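Search this site Go Search tips

The Week the Grippers Wouldn't Let Go

March
Posted by Hilkka Kinnunen

We fold laundry for a living at Skollham. Well, we teach machines to fold it, and to do that we fold an awful lot of it ourselves, with hand-held grippers, hour after hour, recording as we go. I love this job. I have now handled every kind of towel, pillowcase and T-shirt you can buy in the town of Utbridge and I still get a kick out of a good clean corner-to-corner fold!

This gallery page was meant to be a happy one about reaching the end of our cloth set. Then came the sticky finger fault, which ate most of our month, and I think it makes a better story. Plenty of you who build or borrow this kind of gear have written in asking what happened, so I'm putting the long version here along with the work itself.

It started small. Lempi Rantala was doing two-handed stretches, the kind where one gripper pinches the cloth and the other pulls a corner out tight, and she said the left tool was "thinking about it" before it opened. We laughed. She squeezed, let go, and the fingers stayed shut for a beat, then popped open. We checked the battery, checked the cable, found nothing, and kept going. That was our first mistake, and I was the one who said to keep going, so there's my name on it.

By the next afternoon it was happening on both tools. If you are only lifting a sock, a late release is a nuisance. When two people have a sheet of fabric pulled tight between them, it matters a lot more. One person thinks the cloth is free and steps away, the other gets yanked, and whatever is on the table comes along for the ride. Lempi got a sore wrist out of it and we lost a mug. She was fine by morning (she wants me to say the mug was hers), but that was when we stopped all two-person work and finally did what we should have done the day before. 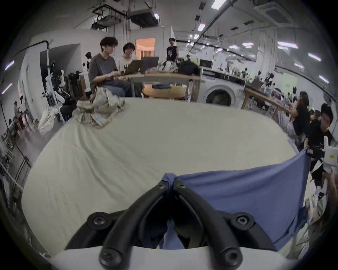

So we pulled the logs, and wow, was there a lot in them. We had 906 takes on the cloth set by then. Lempi wrote a quick script to compare the moment the trigger came up with the moment the fingers began to part, and 74 of those takes had a gap long enough to see on a plot. The very first one went back 22 takes before she'd said a word about it! The data had been telling us all along and we hadn't asked.

The awful part, for people who care about training sets, is that those takes look fine when you play them back. The cloth gets pinched, it gets stretched, it gets let go. A model learning from them would pick up a strange little pause at the end of every move, and I'd bet real money we would have spent the summer wondering where it got that from.

Then came the hunt for the cause. I was sure it was the return spring. Lempi was sure it was the firmware, and we had a friendly bet on it with a bag of licorice as the stake. We were both wrong! When we opened up the trigger housings we found lint, packed down into a soft gray felt behind the trigger. Fleece blankets had shed it, and it had worked in through the slot a little at a time. It squashed flat when you squeezed and then held the trigger down by just a hair after you let go. I have a pinch of it saved in a jar on my desk and I show it to every visitor whether they ask or not.

The people at Emesholm, who machine our housings, were great about it. They sent over 4 new trigger covers with a narrower slot and a brush strip along the edge, and they turned them around faster than we had any right to expect. We fitted them in an evening. Ikonen, our sister lab, had the same tools on the shelf and opened theirs up the same night. Theirs had lint too, only less of it, as they mostly work with cotton.

We have some new habits now. Each tool gets opened and brushed out before the morning's first take. The gap script runs by itself after every batch and turns the line red if a release comes late. Two-person stretches start with a spoken "got it" and finish with a spoken "free," and you don't move your feet until you've heard it. It felt silly for a day and now I catch myself doing it at home with the bed sheets.

Anyone on the team can call a stop for a funny feeling in a trigger, too, and the takes wait until somebody has looked inside.

We threw out all 74 bad takes and recorded them again, and I'm thrilled with the new ones. The releases are crisp and the plots are lovely and flat. Fleece is back on the list for next month, with a lint roller standing by, and Lempi has a new mug.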